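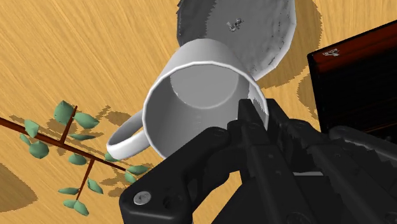

White mug, gray dish, bit of green on the side.

So I finally did it, I got my chart read. A proper one, with the birth time and everything, after all those years of reading the little paragraph in the back of the magazine and pretending I was only there for the crossword. I'm writing it all down tonight while I still remember which planet was in which house, because it's already getting mushy in my head.

I'd been putting it off over the birth time thing. Mom always said "around supper," which could be anything in our family, and I had 5:15 in my head for no good reason. Then last month I dug the long certificate out of the folder with the car papers and there it was, 6:40 in the evening. That changes my rising sign! I've been walking around for years telling people I was Gemini rising and I'm Cancer rising. I felt weirdly insulted for a day, then I read up on it and, well, yes. The soup. The crying at commercials. Fine.

The reader was Yen-ting Poon, who has the upstairs room over the shoe repair on Cedlow Street. She's younger than I expected and she had a cold, so we stopped every so often for her to blow her nose. No velvet, no candles, just a desk and a space heater and my chart printed out on regular paper with a coffee ring on one corner. I liked her right away. She asked what I wanted to know and I said "just generally?" and she gave me a look and said generally would take all winter.

So I said work. And she went quiet and ran her pen along the top of the circle and said Saturn is sitting right up there in my tenth house and has been crossing over its own spot, and had the last 3 years felt like carrying a couch up the stairs by myself? I laughed out loud. That is exactly the Draseo job. That's the whole Draseo job. I hadn't told her a thing about it, only that I did scheduling (though I suppose my face does a lot of talking, my sister says I'd be useless at poker).

She says it lets up in the spring. She was careful about it, she kept saying "eases" and "loosens," and she wouldn't give me a week even when I pushed. I pushed twice. She said people who give you a week are selling something. Then she did sort of sell me something, or told me about it anyway, so let me get that part down.

It was the stone business. I asked if I should be wearing a blue sapphire for Saturn, since I'd seen it on a forum, and she put her pen down. She doesn't like handing that one out. She says it's the strong one, and in the tradition she learned you're supposed to keep it near you a few nights before you even think of putting it in a ring, and if your dreams go bad or you keep stubbing things, you take it back to the shop. She thought amethyst would do me fine as a gentler cousin. Middle finger, silver, first put on at sundown. I wrote "middle finger" on my hand in ballpoint and then had to ride the bus home like that.

I did walk past Chien's on the way to the stop. They have the loose stones in the side window, in those little white boxes, and there was a blue one for 600 dollars that I looked at for much too long. It was hardly bigger than a lentil. The amethysts were down in the tray at the front for a lot less, and I almost went in, but I had my wet boots on and the girl had just mopped, so I kept going. I might go back. I want to think about whether I want it for Saturn or whether I just want a ring - I've wanted a ring since the summer.

The other thing she said was about the moon, and I've been chewing on it more than the work stuff. Mine's in Virgo in the third house, and she said I probably think I'm calm when I'm really just making lists. Ouch. She said to try not making one for a single evening. I told her sure and then made a list on the bus of what she'd said, so that went well.

Called my sister after dinner and told her the whole thing. She's got no patience for any of it, she thinks Mercury is for thermometers, but she did want to know what her rising sign was, and then she wanted to know what time she was born, and then she went off to bother Mom about it. I could hear Mom in the background saying "around supper." Both of us!

I've started the book Yen-ting lent me, Plekance, which is a funny old course in chart reading that somebody had photocopied and put a spiral on. I'm on page 101 already, but I skipped all the math. There's a good chapter on Venus that I want to copy parts of in here tomorrow. Mine's in the sixth and the book is pretty rude about it ("affection shown chiefly through errands"), and I read that right after I'd picked up my neighbor's prescription for her.

New moon is coming up later in December, and I'm supposed to write one thing I want on a piece of paper and leave it alone until the full one. Only one. I have it down to four.

Must remember to text her the chart question about my brother's wedding date, and to bring back her pen, which I seem to have walked off with.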